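Can a robot load the dishwasher yet?
12 Feb 2021

I've been asking this since I was a kid stuck with dish duty, and I think we're getting close!

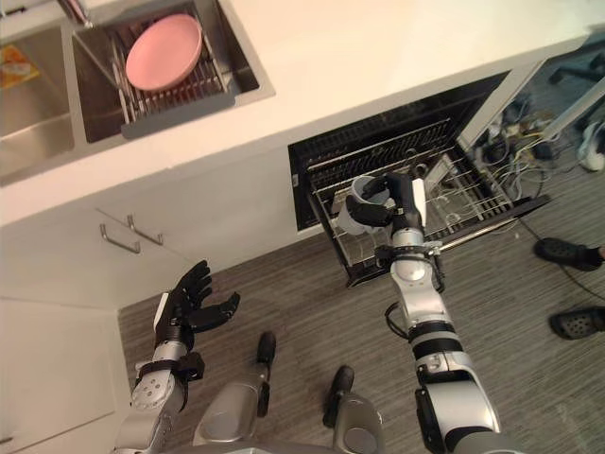
Why the dishwasher is so hard

A cup looks like nothing. But a machine has to pick it up, tip it over, find a gap between the tines and let go without knocking its neighbor (I still fail at that last bit after a big dinner). Every rack is laid out differently, and so is every pile of dirty plates. I love watching a hand with real fingers hold a plain white cup over those wires. Two arms, two legs, one very ordinary chore.

So, yet?

My friend Khalil Matar says no, and he won't budge until one can do a greasy lasagna pan. Fair! I'd say cups yes, plates soon, pans much later. Speed matters less to me than it does to him. If it took 3 hours while I slept, I'd be thrilled.

Next month I want to write up laundry, mostly the folding. Send me your favorite sock videos.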